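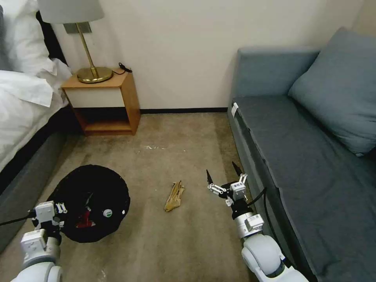

Sprechnotizen, Freitag, zweiter Block nach der Kaffeepause

Begrüßung kurz halten, Programmheft liegt aus.

Einstieg: Was im Stadtarchiv Zevomitz liegt und was davon bisher im Netz zu finden ist. Der Nachlass MacBrayne umfasst 2689 Einheiten: Briefe, Geschäftsbücher, Fahrpläne, lose Fotografien. Im Lesesaal konnte man ihn immer einsehen, aber nur mit Voranmeldung und ohne Findbuch. Das alte Zettelverzeichnis endet beim Buchstaben K.

Folie 2 – Digitalisierung. Begonnen haben wir im Oktober mit den Briefen. 193 Stück sind gescannt und beschrieben, alle einseitig oder doppelseitig, noch keine gebundenen Bände. Die Bände kommen zuletzt, weil der Buchscanner mit Ota geteilt wird und wir ihn nur jede zweite Woche haben.

Hier Frage nach den Kosten abwarten. Antwort: Personal ja, Geräte nein, Speicherplatz läuft über die Stadt.

Folie 3 – Erschließung in Dollora. Pflichtfelder sind Absender, Empfänger, Ort, Datum, Umfang. Schlagwörter nur aus der Liste. Unleserliche Stellen mit eckigen Klammern, keine Ergänzungen nach Gefühl. Bei undatierten Briefen steht das Feld auf »o. D.«, auch wenn man das Jahr zu kennen glaubt.
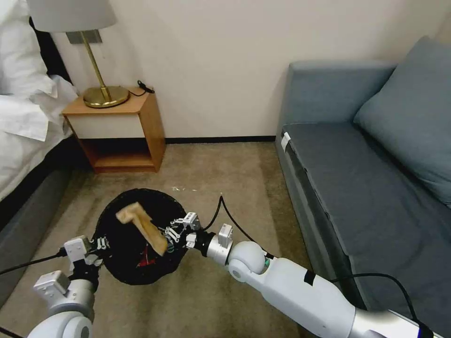
Ein schwarzer runder Wäschekorb auf Teppichboden, darin ein beigefarbenes Tuch.

Folie 4 – Rechte. Bei nearly allen Briefen vor dem Krieg unproblematisch. Zwölf Mappen bleiben vorerst gesperrt, dort laufen Schutzfristen. Nicht auf Einzelfälle eingehen, auch nicht auf Nachfrage.

Folie 5 – Ausstellung. Im Foyer werden 100 Blätter gezeigt, alle als Faksimile. Die Originale bleiben im Magazin. Beschriftung zweisprachig, die englischen Texte fehlen noch. Vitrinen kommen aus Ota zurück, Schlüssel klären.

Falls Zeit bleibt: den Brief über die verlorene Frachtkiste vorlesen, erste Seite reicht. Langsam lesen, die Ortsnamen sind schwierig.

Schluss: Hinweis auf die Liste am Ausgang, wer beim Transkribieren mitmachen möchte. Kurrentkenntnisse sind nützlich, für die Geschäftsbücher aber nicht nötig.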